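# Small Closures: A Gallery of Things That Hold Other Things Shut

Every household has a drawer for these. Ours is the second one down, under the good knives, and it hasn't closed properly since we moved to Trutska. I tipped it out in May with the idea of throwing most of it away and ended up with a page on the internet instead. My standards for inclusion are low. If it shuts a bag, a box or a jar and you have at some point lost it under the fridge, it qualifies.

Last updated 2024-02-09, mainly to fix the spelling of "cinch."

**The rubber band.** Comes free with the mail, the asparagus and the broccoli. Holds beautifully for six months, then snaps the one time you are holding a bag of lentils over an open floor vent. We still find lentils.

**The bread tag.** A flat bit of plastic with a bite taken out of it. Good for exactly the bag it came on, and also for labeling the cords behind the TV, a project I began with great energy and abandoned after two cords.

**The wooden clothespin.** Borrowed from the laundry line at the start of summer and never given back. Works on chips. Makes the chip shelf look like a very small campsite.

**The big clip.** Ours came from Huvberg in a pack that promised to "transform your pantry." The pantry is the same pantry. The clip is strong enough to hold a car door closed and takes both hands to open, so the cereal inside has stayed wonderfully fresh and mostly uneaten.

**The twist tie.** My favorite, and the reason the drawer won't close. A yellow one, at the neck of a clear bag with something brownish-orange to eat inside:

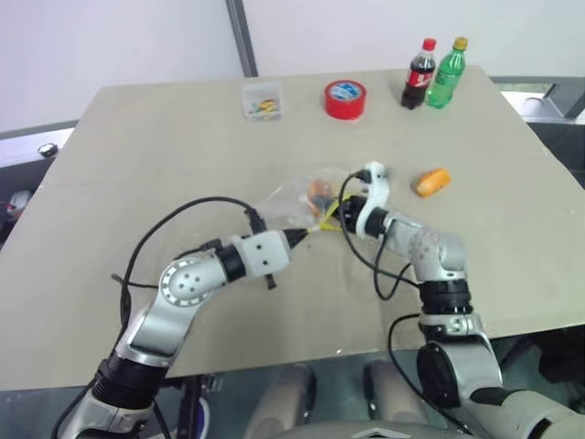

Khasawneh wrote in to say that there is only one correct direction, clockwise, and that anyone who twists the other way should have to live alone. I passed this along at home, where it was not well received. We have one of each in this house, so every bag gets tightened a few turns before it gets opened, and a tie that began the week with a decent coat on it is bare wire at both ends by the weekend.

**The knot.** Free, always available, and final. A person who knots the bread bag has decided that the next person will be using scissors. I have been both people.

**The fold and tuck.** You roll the top down, set the bag on its own fold and walk away. This is a closure in the way that a closed eye is a locked door. Fine for flour, if you don't mind flour on the shelf – I have stopped minding.

**The jar lid that nearly fits.** From Femia, bought with a jar, now separated from the jar. It sits on four other jars and seals none of them. I keep it because the jar might come back.

Still looking for a decent specimen of the little plastic wheel that used to come on bags of oranges. If you have one in your own drawer, I'd like to hear about it.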